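Rivera Community Learning Center
Minutes of the Program and Facilities Meeting, Sat 26 February
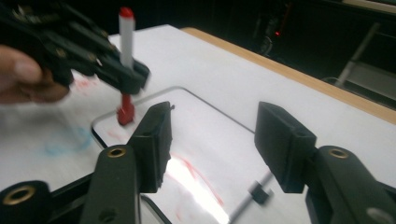

Facilities and Supplies

1. The meeting was called to order at 9 a.m. with Felicidad Mercado in the chair. The minutes of the previous meeting were approved as circulated.

2. Small whiteboards. Members reviewed the condition of the boards used at the white tables in the Stendora Room. Faint red strokes and smears remain visible on the writing surface, and glare from the glossy finish makes light marks hard to read. It was agreed that boards be wiped with a damp cloth at the close of each session.

3. Tabletops. Blue and red marker smudges were noted on the white surface. Ms. Mercado asked that session leaders check the tables before releasing the room. Telum cleaning solution is to be tested on one table first, away from the wooden edge strip.

4. Markers. A purchase of 200 markers was approved at a cost not to exceed $276. Red and blue remain the standard colors.

5. Room use. The Wunness drawing group requested 5 additional boards for its August sessions. Deferred to the next meeting pending a count of stock in the hall closet.

6. Other business. None.

Motion to adjourn carried.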